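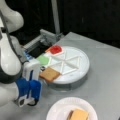

Plandura shared table project: progress report to the Ruotsalainen Fund

2021-04-11
By Duyên Doãn
3 min read

Work since the last report has gone into the turntable tray and what is served on it. The menu, the table layout and the cleaning routine are now close to final. The printed guide for families is behind schedule.

The grant was for 4,000 dollars, to develop a snack service where several people at one table can reach everything without passing plates. We have kept to the round white tray with the raised rim and the divided top. The ridges run out from the center like spokes, so each food gets its own triangular section. People at the Wollcombe sessions understood this without being told, and we dropped the paper labels in March.

Square food is the main problem left. A graham cracker does not sit well in a section that narrows toward the middle. Put down near the edge, its corner goes over the rim, and the soft squares in red and mint green do much the same. Anything that sticks out can get knocked when the tray is turned. We have tried three ways around this:

Breaking the crackers in half. They fit, but there are crumbs in the base after every session and people prefer a whole one.
Setting them closer to the center, with one corner up on a ridge. They stay on the tray but slide when it turns.
Using a larger tray. Brenen has one in the same style and has sent a price. It would take up most of a small table.

Ánh Quan is testing the second option again with fewer pieces per section. If that does not work we will ask to move 200 dollars from printing to trays. 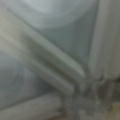
Close view, table session

Sessions and cleaning

We have served 52 people so far, a little under plan – two dates were lost when the Wollcombe kitchen had no hot water. Both have been rebooked. The tray comes off its base for washing, and crumbs along the ridges need a soft brush. Jelly left in the corners overnight is slow work to get out, so trays are now washed before the table is folded.

The gray tabletop is staying. White pieces were hard to see on the old tablecloth, and the cloth bunched up under the base.

Money

Food costs are on budget. The trays cost less than planned and the difference went to storage boxes. Nothing has been spent on printing yet.

Next steps

Finish the cracker test and decide on tray size.
Send the draft guide to the Fund for comments.
Write up the shopping list with amounts per table.

We would like a decision on moving the printing money before the larger trays are ordered. Brenen is holding its price until the end of the next quarter.

Contact: Duyên Doãn, Plandura project office, Wollcombe | © 2021 Plandura | Back to top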